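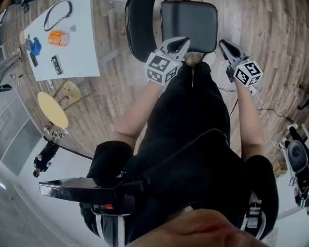
Facilities and Furnishings Group – Member Discussion Board

Topic: Cushioned chairs on the plank floor, east room

Jenő Boros (moderator)
Members are asked to comment on the seating proposed for the east room before the order is placed in October. The chair under review has a curved black frame and a square black padded cushion. It currently stands on the wooden plank floor near the white table. The full order would be for 20 chairs. Please keep replies to the chair, the floor and the table.

prendedlow_office
Our section supports the order. The padded cushion is suitable for long meetings, and black will show less wear than the cream fabric we had before. We would ask that felt pads be fitted to every chair before first use.

m_asgeirsdottir
I do not support the order in its present form. The boards are light brown and gray, and dark rubber feet left marks on a similar floor in the Belano building. Those marks required sanding. Has the supplier confirmed what the feet are made of?

Jenő Boros (moderator)
The supplier has been asked. The answer will be posted in this thread.

trolimum44
With respect to the previous comment, the Belano floor was waxed and ours is sealed, so I would not expect the same result. My concern is the cables. There are thin black cables in a tangle on the floor, and a thin white one as well. Chair legs and loose cables should not share the same space. I request that a cable cover be added to the order.

prendedlow_office
A cover is acceptable to us provided it is flat. The raised type is a trip hazard in its own right.

m_asgeirsdottir
I agree on the cover. On the table, may I remind all users that small objects are to be returned to the storage cabinet at the end of a session? There is a collection of them on it, along with a black lanyard strap. If the strap is yours, please collect it from the front desk after 4 p.m.

trolimum44
Small items in daily use should be permitted to stay on the table. The cabinet is locked by the time the later sessions end.

Jenő Boros (moderator)
The cabinet hours will be reviewed separately. The supplier has now replied: the feet are nylon, and felt pads are available in packs of 200. One pack has been added to the draft order, together with a flat cable cover. Objections should be posted before the order is signed.

m_asgeirsdottir
My objection is withdrawn on the condition that the pads are checked each term.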